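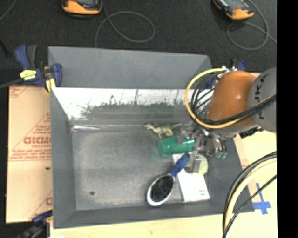
The KUKA arm over the test bin, gripper beside the green cup.

Home | Programs | Grantee Reports | Contact

May
Submitted by Lieven Van Leeuwen, Losden Evaluation Group

Progress report no. 3: Cullberg bin-picking kit, hands-on review

The Cullberg kit is sold as software, a gripper mount, a calibration routine and a support plan. You supply the arm, the gripper and the patience. When we applied for this grant we said we would find out whether a small shop with no robotics staff could buy the kit and get useful picking out of it. We are now far enough along to say "sort of," with numbers.

Setup

The brochure promises a first pick within 2 hours of opening the carton. Ours took 24. Most of that went to calibration, which asks you to move the arm through a series of poses and then tells you, in a cheerful green box, that one of the poses was no good. It does not say which one. Turcotte, who resell the kit and handle first-line support, were polite throughout and eventually sent us a newer version of the routine that names the bad pose. I would suggest that future buyers ask for it by name, except that it has the same name as the old one.

Mechanically there is less to report. The mount fit. The bin is clamped at the rim because the kit stores the bin's location once and takes it personally if the bin moves afterward. The manual covers this in a footnote.

Picking

The kit's sample parts are identical plastic blocks, and it picks them very well. Our members do not ship identical plastic blocks, so we have been working with household odds and ends: a toy dinosaur, a plastic cup, a hairbrush, a white box and so on. We logged 219 attempts this period. The log sheets are with the attachments, and the full breakdown by object will be in the final report, once we have settled what counts as a successful pick. (Cullberg counts anything that leaves the bin. We would like it to arrive somewhere.)

Some impressions in the meantime. The box is easy work as long as nothing is leaning on it. The hairbrush goes well by the handle and badly by the bristles, and the software has no strong preference between the two. A cup on its side is the best test we have found, and I would put it in any demo I was asked to pay for. The dinosaur's tail is treated by the planner as a separate object about half the time, which leads to some long pauses.

The comparison kit

We had planned to run the Gresik kit alongside this one. It arrived without its license key, and the key arrived without its activation code. Gresik have promised the code and I have stopped putting dates next to it in the plan. If it isn't here by the next report, I propose that we drop the side-by-side and spend the time on a second round with Cullberg, this time with an operator who has never seen the arm before.

Budget

On track. The extra setup hours came out of the line for travel, where there was money because the Gresik training visit did not take place. No change to the total is requested.

Next period

Finish the mixed-object runs and agree on a definition of success with your office. Write the setup guide we wish had come in the carton. Test the support plan by calling it with an ordinary problem at 4 p.m. and seeing who picks up.

One decision is needed from you: whether the setup guide can be published while Cullberg are still reviewing our comments on the manual. They have had those for a while. I would prefer not to wait.

L. Van Leeuwen

This site uses cookies to remember your preferences. By continuing to browse you accept our cookie policy. Accept | Manage settings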